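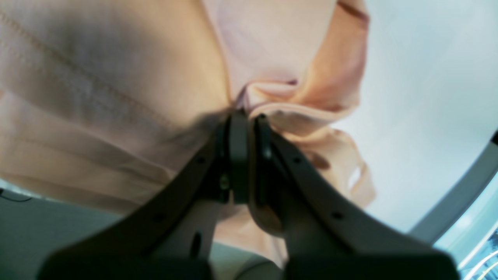 Pale pink cloth with a stitched seam, gathered at the center.

On the Folding of Thin Fabrics

HomeHousehold Notes

The review of the linen cupboard at Neltelville was completed in September. It is the second such review since I assumed responsibility for the household, and it concerned chiefly the lighter pieces, which had been stored without any settled method.

Thin fabric does not keep a fold as cotton sheeting does. It slides, and the lower layers work their way out from the pile. My earlier practice was to fold each piece in quarters and stack it on the upper shelf. Of the 17 pieces stored in this manner, nine required pressing before they could be used. I considered this unsatisfactory.

The present procedure was recommended by Dorota Wilczyńska, formerly of the alterations counter at Cumar. Each piece is laid flat and the longest seam is located. The first fold is made parallel to that seam and never across it, as a seam folded on itself leaves a ridge in the layers above. The piece is then folded in thirds and rolled from the narrow end. Ruffled or loose edges are turned inward before rolling begins.

Pieces of a blush or salmon color are kept apart from the darker items and are not placed near the window. Small marks are treated before storage.

Nazma Herath has inquired whether the same method may be applied to curtains. I have tried it with two short panels and found the rolls too bulky for the shelf. Curtains will accordingly remain on hangers until the hall closet has been cleared.

Filed under: Linen, Storage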